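Vako two-arm wire handling: progress report to Sostura
Tue 9 July
Prepared by Nii Sowah

Work since the January report

The planner now treats the wire as its own object, with a free end and an end held by the spool. The old version planned only for the spool and let the wire trail, which led to most of the stops we reported last time. Wrist camera input is in use on both arms – the fixed camera is kept for the overall wire path. 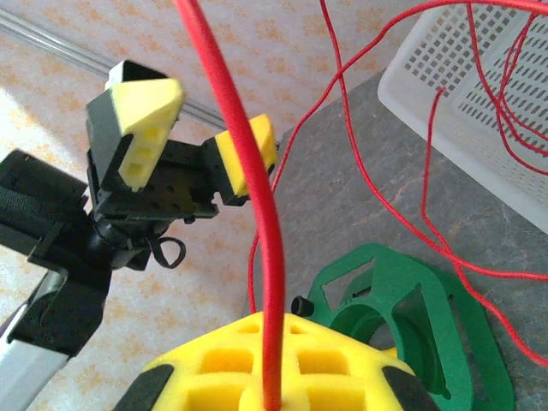 Wrist camera view, with loose red wire over the countertop and the green spool part.

Close views like this remain the hardest for the perception module. Thin strands in the background and a thick-looking strand close to the lens have to be labelled as the same material. We retrained the Kitent segmenter with 38 extra sequences and it now loses the wire less often, but loops that cross each other are still merged.

Control

The left arm holds the spool while the right arm works on the wire. Both run from one clock, and the lag between them is down from 17 ms to 10 ms.
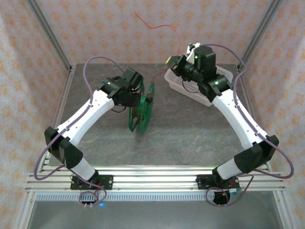 Next quarter

Finish the crossing-loop labels. Move the logging tool over to Woo, so a run can be replayed from every camera together. Run the full set of 100 trials – we have held this back until the labels are done. No change to the budget is requested.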